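Ellerura Two-Arm Bench Kit
Set-up and User Guide
Section 5: Gripping and holding hand tools

5.1 Scope of this section

This section covers the set-up of the parallel grippers for picking up, holding and setting down powered and unpowered hand tools. It applies to kits with two arms fitted on a shared bench. Read Section 3 (Mounting the arms) and Section 4 (Homing and limits) first. Do not begin the steps below until both arms have been homed and the bench limits have been saved.

The kit is supplied to hold tools and to move them between set positions. It is not supplied to run a powered tool. Operating the trigger of a drill, driver or saw while it is in the gripper is outside the permitted use of the kit, and Ellerura does not accept claims for damage caused in this way.

5.2 Before you start

You will need:

Both arms powered and homed
The wrist camera of the holding arm connected and showing a live view in the control panel
A soft brush and a dry lint-free cloth
The 4 mm hex key from the tool pouch
The tool to be held, with any bit, blade or accessory removed

CAUTION: Remove the battery from any cordless tool before it is placed in the jaws. On tools where the battery cannot be removed, set the direction switch to the locked middle position and check that the trigger cannot be pressed.

CAUTION: Keep hands, hair, lanyards and loose sleeves out of the space between the fingers. The fingers close at the set speed even when the arm itself is stopped.

5.3 Cleaning and checking the fingers

1. In the control panel, open Gripper, then Service. Select the arm and press Open Fully.

2. Press Hold Position. The status line changes to HELD. The fingers will not move until the hold is released.

3. Brush dust from the inner face of each finger and wipe it with the dry cloth. Do not use solvent or spray cleaner.

4. Look along each inner face from the tip. Light scuffing is normal and does not affect the grip. Replace the fingers as a pair if either face has a step, a crack or a chipped edge.

5. Check the finger screws with the hex key. They should be firm. Do not use an extension on the key.

6. Look along the rack for grit between the teeth and brush it out towards the open end. The rack runs dry. Do not oil or grease it.

7. Check the cable at the wrist. The connector must be pushed fully home and the cable must have enough slack for the wrist to turn through its whole range without pulling tight.

8. Release the hold and press Close, then Open. Movement should be smooth in both directions. If the fingers stop part-way, repeat step 6. If the fault remains, see 5.9.

Note: Dust and fine scratches on the outer surfaces of the fingers are cosmetic. They need no treatment.

5.4 Making a tool profile

Every tool needs its own profile. The profile stores the width at the grip point, the closing force, the approach height and the way up in which the tool is held. Profiles can be copied between the two arms but must be checked again on the second arm before use.

1. Open Profiles and press New. Give the profile a short name. Names that differ only in capitals are treated as the same name.

2. Choose the tool shape from the list: Round, Flat, Tapered or Irregular. For pistol-type tools choose Irregular.

3. Choose the way up. For drills and drivers, Chuck Down is the usual setting.

4. Enter the width at the grip point. Measure with callipers and do not take the figure from the tool maker's leaflet, where the width given is often that of the widest part.

5. Set the force to level 4. This is the starting level for all new profiles and should be changed only after the test in 5.6.

6. Save the profile. It is marked UNTESTED until the test in 5.6 has been passed.

5.5 Choosing the grip point

The fingers should meet the tool on two opposite faces that are as near to parallel as the tool allows. On most drills the sides of the housing above the torque ring are suitable. Observe the following.

Do not grip on the torque ring. It can turn under load and the tool will rotate in the jaws.

Do not grip on the chuck. The sleeve of a keyless chuck is made to turn, and it narrows towards the tip, so the fingers tend to slide off.

Do not place a finger across a trigger, switch or air vent.

Where one side of the housing has a rubber panel and the other does not, the two fingers will not hold equally well. Place both fingers as squarely as possible and allow for a small shift when the jaws close.

Labels may be gripped at the edge if there is no other choice, but repeated use will wear the print. If the serial number of the tool is needed for your records, write it down first.

5.6 Loading and test grip

One person loads the tool and one person stays at the control panel. Do not load single-handed.

1. Move the holding arm to Load Position. Send the second arm to its Park position and check that its fingers are clear of the holding arm.

2. Select the tool profile. The fingers open to the stored width plus a clearance.

3. Present the tool between the fingers in the way up chosen in the profile. Keep your hand on the upper part of the tool, away from the jaws.

4. Say "close" to the person at the panel. The fingers close in two stages, fast and then slow, and stop when the set force is reached.

5. Keep hold of the tool until the status line reads GRIPPED. Then let go slowly.

6. Compare the live view from the wrist camera with the drill held chuck down between the fingers: 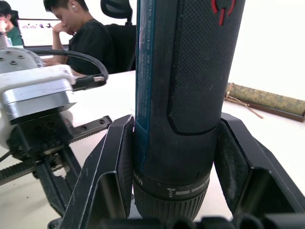 7. Check that the torque ring and chuck are free of both fingers. If either finger overlaps the ring, take hold of the tool, press Open and load again slightly lower.

8. Press Test Grip. The arm lifts, pauses and lowers again. The test takes 10 seconds.

9. If the tool has slipped, raise the force by one level and repeat the test. Do not go above level 5 on tools with a plastic housing.

10. When the tool has stayed in place through the test, press Accept. The UNTESTED mark is removed from the profile.

Note: A tool held chuck down hides part of the bench from the wrist camera. This is expected. The control software uses the stored approach height for the final part of the movement and does not depend on the camera at that point.

5.7 Working with the second arm

The second arm may be used to bring parts to the tool, to steady a workpiece or to take over the tool from the first arm. Both arms share one bench map. Any object left on the bench that is not in the map will not be avoided.

1. Clear the bench within reach of both arms, or add each fixed object to the map as described in Section 4.

2. Set the shared zone. At first use, keep the zone small and central.

3. Set the priority. The arm holding the tool should always have priority in the shared zone.

4. Run the sequence at Creep speed with the jaws of both arms empty. Watch the wrist cables throughout. A cable that loops out when the wrist is in one position may catch on the other arm in another.

5. Run the sequence again at Creep speed with the tool gripped.

6. Change to Normal speed only after two clean runs.

CAUTION: Other people may be seated near the bench while the arms are in use. Place desks and chairs outside the reach line of both arms. The kit does not detect people. The stop button must be within reach of the person at the control panel at all times.

5.8 Setting down and unloading

1. Move the holding arm to Load Position. Do not open the fingers anywhere else unless a cradle has been set in the bench map.

2. Take a firm hold of the upper part of the tool.

3. Press Open. The panel asks for confirmation. Press Open again within the time shown.

4. Lift the tool straight out and away from the fingers.

5. Press Close to bring the fingers together for storage, then park both arms.

If power fails while a tool is gripped, the fingers stay closed. Support the tool by hand before power is restored. The fingers may relax slightly on start-up before the force is applied again.

5.9 Faults

Fingers stop before touching the tool
The stored width is too large, or there is grit in the rack. Measure the tool again and clean the rack as in 5.3.

Status stays at CLOSING
The set force has not been reached. The tool may be tilted in the jaws. Unload, square the tool to the fingers and load again.

Tool turns during Test Grip
The grip point is too far from the point of balance. Move the grip point towards the heavier end before raising the force.

Code 3981
The finger position does not agree with the motor position. Remove the tool, press Open Fully, then home the gripper. If the code returns, check that the wrist connector is fully seated. If it returns again, stop using the gripper and contact support.

Live view frozen or blank
Close and reopen the camera window. Do not load a tool without a live view.

5.10 Support

Technical questions on this section should be sent to the Ellerura bench products desk, marked for Xinyi Cui. Replacement fingers and racks are supplied as matched sets from the Plirkbridge store. Quote the kit number from the plate on the power unit, the gripper side (left or right) and any fault code shown.

Continue to Section 6: Recording and replaying a sequence.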